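Search this site
Enter keywords
Go

How to prepare for a homestay during your language course
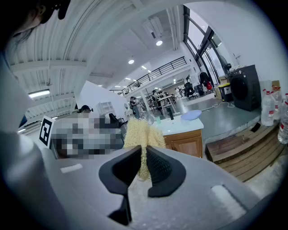
Dry noodles, held in a bundle.

Many students of our Portuguese courses choose to live with a local family. I did it myself when I came to learn, and I made several mistakes which you can avoid. Please read these steps before you send the housing form.

Step 1. Fill in the form with real details

Write what you eat, at what hour you sleep and if you can live with pets. Do not write "everything is fine" to be polite. Solange Siqueira reads every form and she matches students with families only from this information. If you have an allergy, write it in Portuguese also.

Step 2. Choose the length of the stay

The shortest homestay is 3 weeks. For August, send the form before the end of May, as the families in Nullbridge are full early in the summer. You can ask for a longer stay later, but the family must agree first.

Step 3. Write to your family

You will receive the address and a contact name by e-mail. Send a short message with your arrival time, your flight or bus number and two or three sentences about yourself. Simple words are enough. My first message had 31 words, and I checked each one in the dictionary, and my host Vanderleia Honorato still keeps it.

Step 4. Prepare a small gift

Something from your own region is best, for example tea, sweets or a calendar with photographs. Expensive gifts can make the family uncomfortable.

Step 5. Agree on the house rules on the first evening

Ask these questions, even if you are tired:

- At what time is dinner, and how do I say that I will not come?
- When can I use the washing machine?
- May I cook for myself?
- Which key opens the street door?
- What is the Wi-Fi password?

Write down the answers. In the first days you will hear much new language and it is easy to forget.

Step 6. Speak at the table

Keep the phone in your room during meals. Prepare one question for each dinner — about work, football, the neighbours, anything. When you do not understand, say "pode repetir?" and wait. Mio Oda, from the beginners' group, wrote 4 new words after every dinner and brought them to class.

Step 7. If there is a problem

Talk with the family first. If this is difficult, speak with Érica Assunção in the school office, from 9 in the morning. She can visit the house with you, or find another family if it is necessary. Please do not move out before you have spoken with her.

The housing form is at the reception, or you can ask for it by e-mail.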